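Kuruc Park - Ground and Equipment Check, Home Fixtures
Form used by Evgate Rugby Club. Completed by Naomi Kioko, December, before the Condurard match.

Mark each item OK, FIX or STOP. A STOP means no kick-off until it is sorted, however far the visitors have driven.

1. PLAYING SURFACE
1.1 Walked end to end, both 22s and in-goal areas: OK
Comment: Walked twice. Found one gumshield, pink, and no owner willing to claim it.
1.2 Holes, ruts, standing water: FIX
Comment: The rut by the far touchline is back. Bořivoj filled it with sand in the autumn and the sand has since gone to live elsewhere. Refilled and trodden down by 11.30.
1.3 Frost: OK
Comment: Studs go in. Heel of my boot goes in further than I would like at the river end.

2. POSTS, FLAGS, BARRIERS
2.1 Post pads fitted and strapped: FIX
Comment: Three straps good, one tied with what I believe is a dressing gown cord. Replaced. Pad on the north post is splitting at the seam, fine for today, not for Pustov in the cup.
2.2 Corner flags bend when hit: OK
Comment: Tested by Petro Pylypenko, with more run-up than the test calls for.
2.3 Spectator rope set back from touch: OK
Comment: Rope moved back again after the usual crowd leaned it forward. We had 203 through the gate last time and every one of them wanted to advise the touch judge.

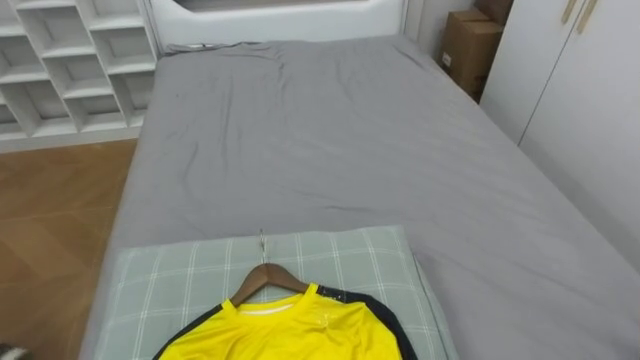 Bed with grey fitted sheet and pillow.

3. CHANGING ROOMS
3.1 Floors dry, no loose tiles: OK
3.2 Showers run warm: FIX
Comment: Home side warm. Away side warm in the way that a pond is warm. Matěj Štefanec has been at the boiler and says to give it till half-time.
3.3 Fire exit clear: STOP, then OK
Comment: Blocked by 18 tackle bags. Moved. Whoever stacks them there, I know your handwriting from the label.

4. FIRST AID
4.1 Kit stocked and in date: FIX
Comment: Plenty of tape. Ice packs down to two. Oľga Štefanec is bringing more from the shop.
4.2 Stretcher and neck collars by the tunnel: OK
4.3 Ambulance gate unlocked: OK
Comment: Key is on the hook marked "Bar". Don't ask me.
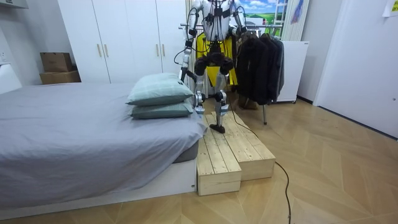
Bedroom, with robot on the wooden step platform.

5. FLOODLIGHTS AND STAND
5.1 All lamps working: FIX
Comment: One out over the scrum machine. Quote for the lamp and the man to reach it is £389, so we kick off at 1.30 and hope for few stoppages.
5.2 Stand seats secure: OK
Comment: Seat 67 still tips. Taped off, again.

Passed to play: Yes, once 3.3 was cleared.
Still to do before Pustov: north post pad, away showers, seat 67.
Signed: N. Kioko
Seen by: B. Jelínek, who would like it noted that it was good sand.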